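Sunflower cloth as a puzzle mat, yes or no?
Puzzles and Games board, page 2 of 2

marlo_knits
I've been doing kids' puzzles on a printed sunflower tapestry for a month now and I love it! The big swirly flower heads, all that olive and ochre on deep blue (mine came from Rowlands, 85 inches long, so it covers everything). My niece asks for "the flower table" the second she gets her shoes off.

tinbucket85
Pretty, sure. But I'd go nuts looking for a brown piece on that. Plain felt for me, every time.

WafulaShirima
Team tapestry! Girl in the pink dress at one side, the box with the yellow vehicle in the middle, and I think it all looks so cheerful together.

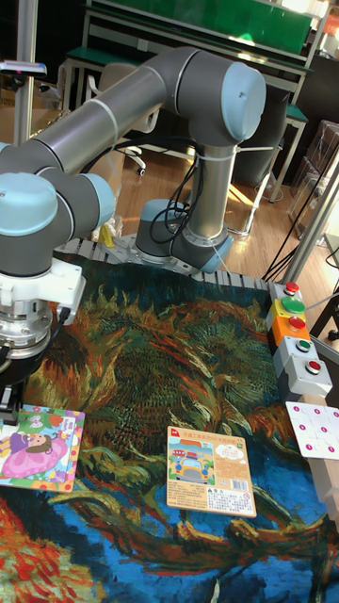
Puzzle Table Newsletter, Issue 165, p. 2

Same cloth we wrote up in the newsletter, by the way. The kids' boards have such bright colors that they hold their own against the dark blue. I also really like the white board with the pink dots (I want to try sorting beads on one of those next).

tinbucket85
OK, the girl puzzle does stand out. The tan box, less so. It's sitting on all that ochre and my eyes slide right past it.

marlo_knits
The red and white band across the top helps! I spotted it right away.

pegandpine
Does the cloth bunch up when you slide pieces? I tried a thin one from Givonlow in July and it crept all over the place.

WafulaShirima
Mine did too until I clipped the corners underneath. Try that before you give up on it, it's so much nicer than bare table!

tinbucket85
Still team felt. Will try the clips though.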